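Terkus(タスク記述言語)

出典:双腕ロボット用ソフトウェア百科

Terkus(テルクス)は、卓上の双腕ロボットに片付けや取り出しといった作業をさせるための、タスク記述言語およびその実行系である。開発はMirnaten社の計画ソフトウェア部門。設計はワイキット・イェー(Wai-kit Yeh)、実行系の大半はカギソ・モケティ(Kagiso Mokgethi)による。利用者の間では「丁寧だが話の長い言語」と評されることが多く、開発元もこの評価にとくに反論していない。

目次
概要
名称
歴史
設計
認識との接続
双腕の調停
批判
関連項目

概要

Terkusの記述は「前提」「動作」「期待」の三つ組を単位とする。前提には動作の開始時に成り立っているべき状態を、期待には終了時に成り立つはずの状態を書く。実行系は期待が満たされたかどうかを認識系に問い合わせ、満たされていなければ回復手順を探す。回復手順が書かれていない場合は停止し、人間を呼ぶ。初期の利用者の報告によれば、最もよく実行された命令はこの「人間を呼ぶ」であった。

動作の記述は対象物と関係だけで行い、関節角や座標は原則として書かない。「引き出しを開ける」と書けば、どちらの腕を使い、どこから近づき、どの程度の力で引くかは計画器が決める。決まらないときは、決まらない理由が英文で出力される。理由は正確だが、読み終えるころにはコーヒーが冷めている。

名称

Terkusという語に意味はない。イェーの説明では、既存のパッケージ名と衝突せず、電話口で綴りを伝えられる六文字を探した結果だという。社内では当初Wuという仮称が使われていたが、短すぎてログの検索に向かなかった。この仮称は設定ファイルの拡張子「.wu」として現在も残っており、初学者が最初に質問する事項になっている。公式文書には「歴史的経緯による」とだけある。

歴史

前身は、Mirnatenが自社の腕を動かすために用いていた状態機械の集まりである。最盛期には状態の数が3742に達し、そのうちどこからも遷移できない状態がかなりの割合を占めていた。モケティが整理を始めた時点で、「一時対応」と名の付く状態には作成から数年を経たものもあった。整理作業は途中で打ち切られ、作り直しが決まった。

最初の公開版である版2は、9月17日(月)に配布された。版1が存在しないのは、版1にあたるものが社内の実演で引き出しを閉めたまま開けたと報告し、その場で番号ごと欠番とされたためである。この件以後、期待の欄は省略できなくなった。省略を許してほしいという要望は毎年出され、毎年却下されている。

同年11月には、外部の計画器Drudovを接続するための口が設けられた。Drudovは把持と経路を同時に解くソルバーで、Terkus標準の計画器より解の質がよい。ただし、解が出た場合に限る。既定の制限時間は900ミリ秒で、これを過ぎると標準の計画器に処理が戻る。多くの現場ではほぼ常に戻っており、Drudovを導入した効果を尋ねられた担当者が返答に窮する一因となっている。

設計

言語の核は小さく、予約語は7語しかない。そのかわり標準ライブラリが大きい。「置く」だけでも、立てて置く、寝かせて置く、他の物に寄せて置く、落とさない程度に置く、といった変種があり、最後のものの意味論は長らく議論の対象であった。現在の定義では、解放の直前に対象物と支持面が接触していることを要求する。

対象物の姿勢は「立位」「臥位」「不定」に分けられる。瓶や箱のように長軸がはっきりした物では、姿勢によって把持の候補がまるで変わる。臥位の瓶をつかむには指を卓面すれすれまで下げねばならず、衝突判定の余裕を大きく取った設定では候補がすべて消える。利用者は余裕を削り、やがて指先で卓面をこすり、余裕を戻す。この往復は手引き書の調整の章に手順として載っている。

引き出しや扉は「可動部品」として別に扱う。取っ手の位置と可動方向を型として与えておけば、家具が卓に対して斜めに置かれていても計画器が座標系を合わせる。斜めの家具は版2の時点では想定されていなかった。家具はまっすぐ置くものだ、というのが当時の設計方針であり、現場が家具をまっすぐ置くことはついになかった。

認識との接続

Terkus自体は画像を扱わない。認識系が対象物の名前、姿勢、信頼度を返し、実行系はそれを事実として受け取る。信頼度がしきい値を下回るものは「疑わしい物体」として登録され、衝突判定には使われるが操作の対象にはならない。したがって、よく見えない物ほど丁重に避けられる。
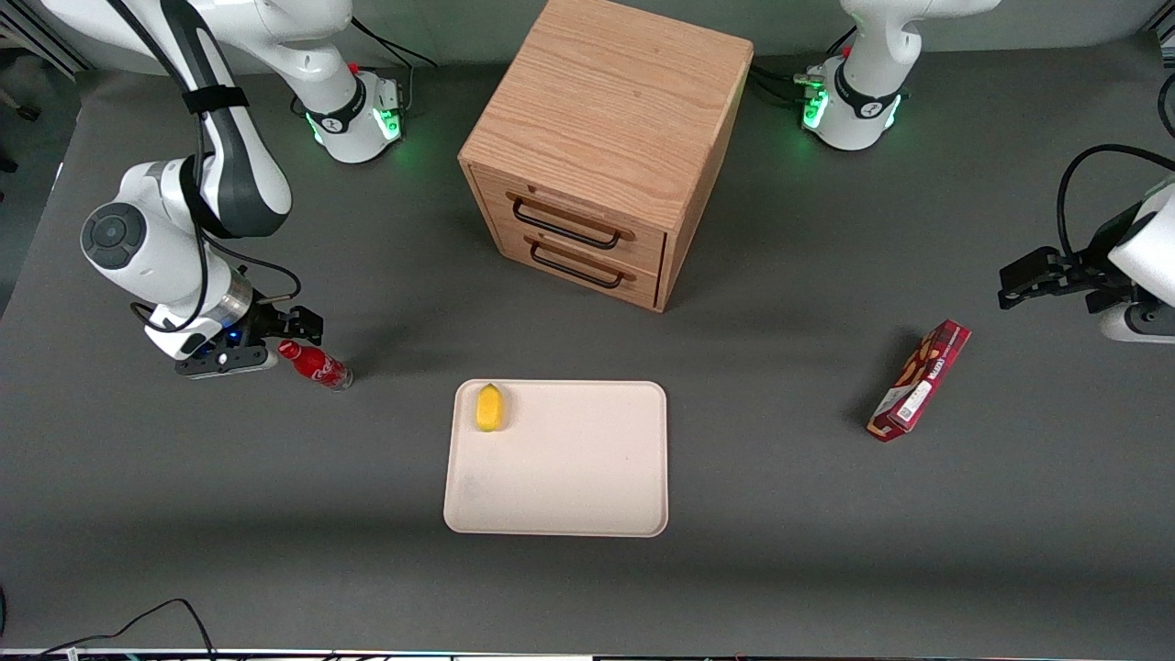
しきい値の設定は現場に任されている。低くすれば影まで物体になり、高くすれば物体のほうが消える。モケティは講習で、しきい値を変える前に照明を確かめるよう繰り返し述べているが、受講者の大半は先にしきい値を変える。変更履歴を見れば、たいてい夕方に下げられ、翌朝に上げられている。

物の名前の付け方にも癖がある。認識系が「レモン」と返しても、Terkusは色と形しか保証しない。模型であれ果物であれ、力の上限は別の表から引かれ、表に載っていない物には最も弱い把持が適用される。弱い把持で重い物を持ち上げた結果については、期待の欄が雄弁である。

双腕の調停

二本の腕は共有の作業領域を予約制で使う。先に予約した腕が優先され、もう一方は領域の外で待つ。予約は動作が終わるたびに解放されるが、動作の粒度を粗く書くと一方の腕が長時間にわたって待ちに入る。待機中の腕は監視画面に「協調中」と表示される。この表示を「待機中」に改める提案は、二本買った意味を顧客に問われるおそれがあるとして営業部門が保留している。

互いに相手の領域を必要とする場合には膠着が起こりうる。実行系は予約の循環を検出すると、両腕をそれぞれ直前の安全姿勢まで戻し、右腕から再開させる。右腕が選ばれる根拠は仕様書に書かれていない。イェーは、どちらかに決める必要があり、会議の終了時刻が近かったと述べている。

批判

記述が冗長であるという批判が最も多い。箱を一つ盆に移すだけの作業でも、前提と期待をまじめに書けば一画面に収まらない。これに対して擁護派は、短く書ける言語では失敗の説明も短くなると主張する。批判派は、それこそが望みだと応じている。

期待の判定が認識系に依存する点も問題とされる。動作が成功していても認識が外れれば失敗と記録され、回復手順が、すでに済んだ作業をもう一度始める。閉まっている引き出しを熱心に閉め直す挙動はこれで説明がつく。次の版では、腕の力覚と画像の双方から期待を判定する仕組みが予定されている。両者の判定が食い違った場合の扱いは未定で、草案には暫定的に「人間を呼ぶ」と記されている。

関連項目

Drudov
Mirnaten
状態機械
把持計画
作業領域の予約
.wu(拡張子)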